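## Kapitel: Der Packplatz Trindis — Aufstellen, Einräumen, Pflegen

Schön, dass Sie bis hierher gekommen sind! Wenn Sie das vorige Kapitel durchgearbeitet haben, steht das Untergestell bereits, die Füße sind ausgerichtet, und Sie haben sich einen Kaffee verdient. Jetzt kommen Arbeitsplatte, Rückwand und Profilschienen an die Reihe, und zum Schluss räumen wir den Platz gemeinsam so ein, dass man daran gern Tüten füllt, umfüllt und verschließt. Den Text hat Celina Wasilewska zusammengestellt; die Hinweise zum Einräumen stammen größtenteils von Siham El Fassi, die in unserer Werkstatt Flerkside seit der ersten Ausführung an so einem Platz arbeitet.

*Stand dieses Kapitels: 26. September 2022*

### Was Sie bereitlegen sollten

- die Arbeitsplatte in Steinoptik (grau, mit rauer Oberfläche)
- die helle Rückwand
- die Aluminiumschienen mit Nuten, dazu den Beutel mit Winkeln und Schrauben
- die schmale Abschlussleiste aus Metall
- Innensechskantschlüssel, Wasserwaage, ein weiches Tuch
- eine alte Wolldecke oder einen Teppichrest als Unterlage

Breiten Sie die Decke ruhig großzügig aus. Die Platte ist unempfindlich, solange sie liegt, aber ihre Ecken nehmen es übel, wenn man sie auf Fliesen abstellt.

> **Vorsicht:** Heben Sie die Arbeitsplatte immer zu zweit an und fassen Sie sie an den langen Seiten. Halten Sie Kinder und Haustiere fern, bis alle Schrauben angezogen sind.

### Arbeitsplatte und Rückwand montieren

1. Legen Sie die Platte mit der rauen Seite nach oben auf das Gestell und schieben Sie sie nach hinten, bis sie an den Anschlägen anliegt. Lassen Sie sich damit Zeit.
2. Prüfen Sie mit der Wasserwaage in beiden Richtungen. Kleine Abweichungen gleichen Sie über die Stellfüße aus — meistens reicht eine halbe Umdrehung.
3. Schrauben Sie die Platte von unten fest, zunächst nur handfest.
4. Stellen Sie die Rückwand in die hintere Nut. Die Schutzfolie darf gern noch draufbleiben, ziehen Sie sie aber am Rand ein Stück zurück, damit sie nicht mit eingeklemmt wird.
5. Drücken Sie die Abschlussleiste auf die Kante zwischen Platte und Wand. Beginnen Sie an einem Ende und arbeiten Sie sich mit dem Handballen langsam weiter. Wenn es irgendwo hakt, nehmen Sie die Leiste lieber noch einmal ab und setzen neu an.
6. Ziehen Sie nun alle Schrauben der Platte nach.

**Hinweis:** Die Steinoptik fällt von Platte zu Platte ein wenig anders aus. Helle Äderchen und vereinzelte rostfarbene Sprenkel gehören zum Muster und lassen sich nicht wegputzen (wir bekommen dazu jedes Jahr im November, wenn alle ihre Päckchen packen, ein paar besorgte Briefe).

### Die Profilschienen

Die Schienen geben der Rückwand Halt und tragen später alles, was Sie einhängen möchten. Wer schon einmal mit Nutprofilen gebaut hat, wird schnell durch sein. Alle anderen brauchen vielleicht etwas länger, und das ist überhaupt nicht schlimm.

1. Schieben Sie zuerst die Nutensteine ein. Wenn die Schiene einmal sitzt, kommen Sie an die Enden nur noch schwer heran, und dann müssten Sie alles wieder lösen. Hicham Bouazza, der unsere Vorführplätze aufbaut, legt sie sich vorher in einer Untertasse zurecht.
2. Setzen Sie die lange Schiene entlang der Rückwand an und schrauben Sie sie locker fest.
3. Halten Sie die schräge Strebe an und verbinden Sie sie über den kleinen Metallwinkel mit der langen Schiene. Auch diese Schraube bleibt erst einmal locker.
4. Richten Sie die Schienen aus. Treten Sie dafür einen Schritt zurück, aus der Nähe täuscht man sich leicht.
5. Ziehen Sie die Schrauben abwechselnd an, immer ein wenig auf der einen, dann auf der anderen Seite.
6. Rütteln Sie vorsichtig an der Strebe. Wenn etwas klappert, fehlt fast immer eine Vierteldrehung am Winkel.

> **Vorsicht:** Belasten Sie die lange Schiene mit bis zu 10 Kilogramm, gleichmäßig verteilt. Hängen Sie keine Lasten an die schräge Strebe, und stützen Sie sich nicht darauf ab.

### Den Platz einräumen

Nun zum angenehmen Teil. Große Kunststofftüten sind auf glatten Tischen eine rechte Plage, weil sie rutschen, umkippen und sich gern gerade dann öffnen, wenn man die Hände voll hat. Die raue Platte hilft da schon sehr. Den Rest erledigt ein bisschen Ordnung:

1. Räumen Sie die Platte frei und wischen Sie sie einmal trocken ab.
2. Entscheiden Sie, auf welcher Seite Sie füllen und auf welcher Sie verschließen. Rechtshänder füllen meist links, aber probieren Sie es aus.
3. Legen Sie große Tüten flach ab und streichen Sie die Luft zur Öffnung hin aus. Bedruckte Folie knickt an den Ecken leicht hoch; diese Zipfel schlagen Sie beim Verschließen mit ein.
4. Lassen Sie zwischen zwei Tüten etwa eine Handbreit Platz.
5. Hängen Sie Schere, Klammern und Klebeband an die lange Schiene, dorthin, wo Ihre Hand ohnehin hingreift.

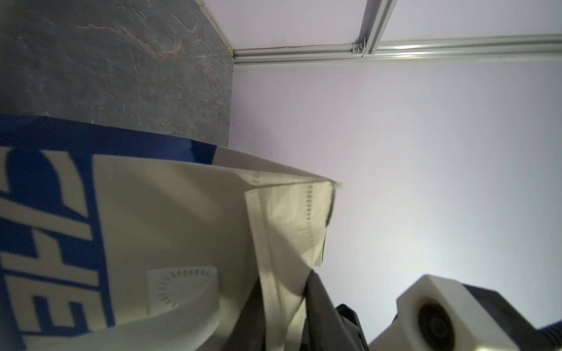 **Kann ich die lange Schiene kürzen, wenn meine Nische zu schmal ist?**

Kürzen lässt sie sich mit einer feinen Metallsäge und einer Gehrungslade. Entgraten Sie die Schnittkante anschließend mit einer Feile, und lassen Sie am Ende mindestens 11 Millimeter bis zur ersten Schraube stehen.

### Pflege und kleine Handgriffe

Für die Platte genügen lauwarmes Wasser und ein Tropfen Spülmittel. Bürsten Sie in kreisenden Bewegungen, denn in der rauen Oberfläche setzt sich Staub gern fest, und nehmen Sie das Wasser danach mit einem saugfähigen Tuch auf. Die Rückwand mag es sanfter: weiches Tuch, kein Scheuermittel, kein Glasreiniger. Auf der hellen Fläche sieht man Fingerabdrücke im Gegenlicht recht deutlich, also wundern Sie sich nicht, wenn Sie am Anfang öfter wischen, als Ihnen lieb ist.

Die Nuten der Schienen reinigen Sie am besten mit einem trockenen Pinsel. Essam Sqalli empfiehlt einen ausgedienten Backpinsel, und wir haben bisher nichts Besseres gefunden.

**Hinweis:** Ziehen Sie die Schraube am Metallwinkel nach den ersten Wochen einmal nach und danach immer dann, wenn Sie den Platz versetzt haben.

Ersatzwinkel, Nutensteine und Abschlussleisten erhalten Sie über unser Ersatzteillager Zidbridge. Geben Sie bei der Bestellung bitte an, ob Sie die Ausführung Trindis oder die schmalere Ausführung Ene besitzen. Die Winkel sehen sich zum Verwechseln ähnlich, haben aber verschiedene Bohrungen. Bei Rückfragen hilft Ihnen Haiyan Dai weiter, am liebsten vormittags.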